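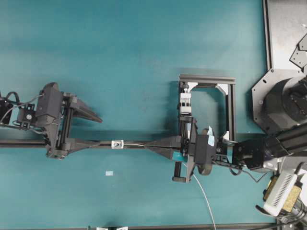 **Work surface study, final report**
Group: Fernanda Paiva, Gebremedhin Demissie, Ekrem Bilgin
Submitted September 11, 2023

## 1. Scope

The report covers the choice and care of the table covering in the project room. The old top was white and gave glare under the ceiling lights. Two requirements were set in June: an even, muted color that dark parts stand out against, and a smooth face that wipes clean.

## 2. Surface

The teal covering was ordered from Bredico under item number 2241. Small white parts and thin light-colored wire are easy to find on it. Shadows remain a problem. Under anything tall the blue-green turns dark enough to hide black screws, and the lamp position was changed twice without much gain.
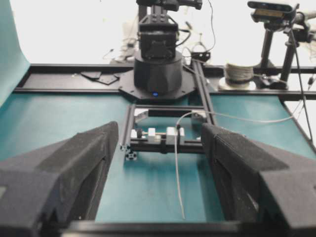 Wear was checked by eye at the end of the term. The top has faint scuffs and some lighter patches where it reflects light. None of the scuffs could be felt with a fingernail. Cleaning was done with a damp cloth only; Pravden spray left streaks on a test piece and was dropped.

## 3. Layout rules

- Long black rails are laid left to right.
- Flat plates may be set on the back rail during work.
- Cables enter from the side.

## 4. Open items

Margus Dzene has asked for a matte sample from Jernelex. It has not arrived. The budget line is 1017, of which 1000 is spent.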